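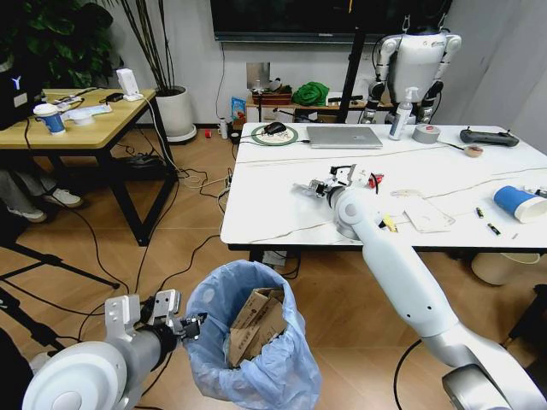
Aufräumen vor den Feiertagen

Dec 18, 2023

Im Januar brauchen wir den Tisch wieder ganz, also habe ich heute angefangen. Zuerst die Kartons: flach drücken, senkrecht in den Eimer mit dem hellblauen Beutel stellen. So passt mehr hinein, auch wenn sie oben herausschauen.

Danach der Kleinkram. Klebeband und Kreppband kommen zurück in die Schublade, Pappbecher in den Restmüll. Bei den AA-Batterien weiß ich nie, welche noch gut sind. Joni misst sie nach, die leeren nehme ich mit zum Supermarkt - dort steht eine Sammelbox.

Laptop und Maus bleiben liegen, die brauche ich morgen noch.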